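Taller de robótica Irkura: consejos para la mesa de prácticas

Agarre de cajas de cartón

Cubrir la mesa con una superficie mate y oscura. Las brillantes devuelven reflejos y el detector pierde los bordes.

Empezar con cajas llenas. Una caja vacía se hunde con el mismo par que sujeta bien una llena.

Abrir las mordazas 10 mm más que la cara que se va a tomar. Con menos margen, cualquier giro de la caja acaba en choque.

Aproximar despacio en los últimos 2 cm y cerrar en dos tiempos: contacto, pausa, apriete.

Revisar los tornillos de los dedos al empezar la sesión. Montri Saengthong guarda las llaves Allen en el cajón de la báscula.

Limpiar las puntas con un paño seco. El alcohol reseca las almohadillas de goma.

Guardar cada intento, también los fallidos. El grupo de Xolani Naidoo lleva 522 en la carpeta Trunau; para la competición de marzo harán falta unos 1000.

Repetir con la caja girada antes de cambiar de objeto. 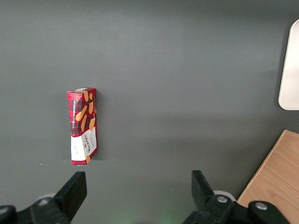 Práctica de agarre con una caja de galletas Walkers puesta de pie.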